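The robot will see you after the bracelets

2023-09-26 | By Latrice Fitzsimmons
2 min read

I had been promised a robot, and for the first part of Pluveo's open day I got a biscuit and a lanyard. The robot, a pale one-armed thing called Polla, was in the next room sulking through a software update.

Warrick Tautahi, who runs the demonstrations, filled the gap with the part he plainly prefers. Before Polla tidies anything, he explained, a person has to do the tidying first, over and over, holding a gripper like the ones robots use, with a camera on top. Visitors had come from as far away as April's waiting list, and most of them looked at the gripper as you might look at someone else's umbrella.

I had a go. It is harder than having hands. My first attempt at a necklace took 70 seconds and ended under a chair. Tautahi was kind about it – he said the clumsy ones get saved too.

Then he put the home recordings up on the wall screen. These are made in ordinary bedrooms, with ordinary clutter, and I found them oddly gripping, if the word can be forgiven. 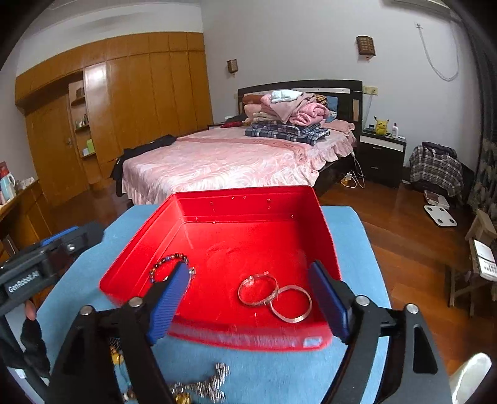

Blue fingers at work in the jewellery tray, with a beaded bracelet and two silver bangles.

Polla did wake up in the end. It picked up a sock, considered it, and put it down where it had been. The room applauded. Tautahi wrote something in a notebook and would not show me what.

The next open day is in April. Bring your own biscuit.

Contact the features desk | © 2023 Butt & Plumetti | Back to top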